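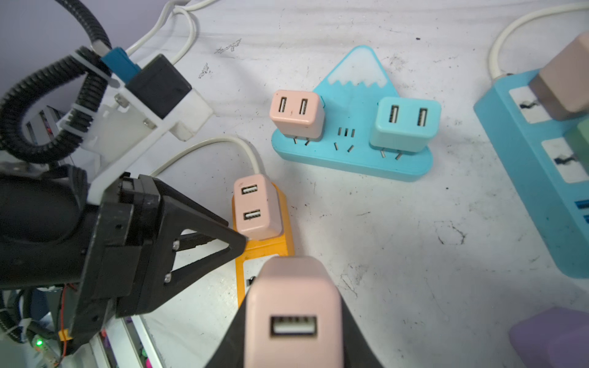
According to Kavitha Sastry, the first week with the cell on the Odcombe line changed the job more than the training had suggested: operators stopped handling every charger and started deciding which ones the cell should leave alone. Section 6 covers the tasks that stay with the operator.

6.1 Before the shift

1. Log in at the Heddale panel and select the plug-in program, number 34.
2. Check that the chargers to be inserted are on the table within reach of the gripper.
3. Route white power cables away from the outlets in use. A cable lying over a socket stops the cycle.
4. Confirm that both finger bolts are tight - hand check only, no tool.

Note: Strips may lie at any angle. Color does not affect the program.

6.2 Strip with USB ports

1. Identify the AC panel before teaching a position. On the purple strip, the four green USB ports are in a column, with the AC socket panel below them.
2. Teach the AC socket only. The USB ports are tested by hand at the Afolabi bench.
3. Set grip force to 94. Do not exceed this value for cube adapters. 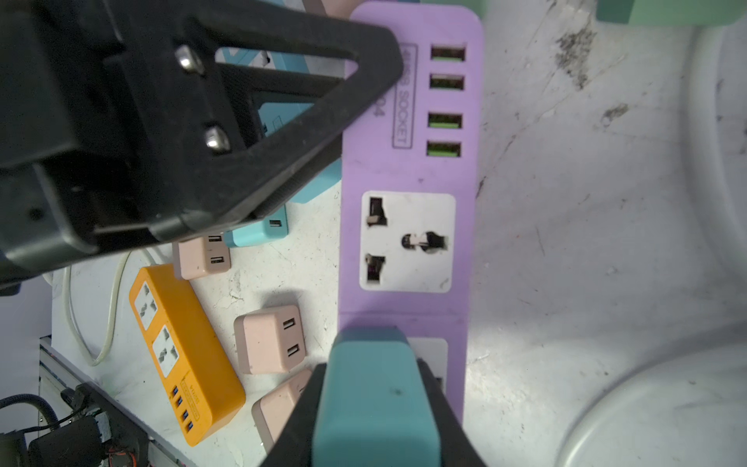 6.3 Stops and handover

1. After a stop, press Hold and wait for the panel to confirm before reaching over the table.
2. Enter a stop code. Code 1719 means the part was refused by the operator and is not counted against the shift.
3. Hand over in person. The log keeps the last 200 entries - older ones move to the Grindum archive on Saturday.

Caution: Pinch hazard between the fingers. Keep hands clear unless Hold is shown.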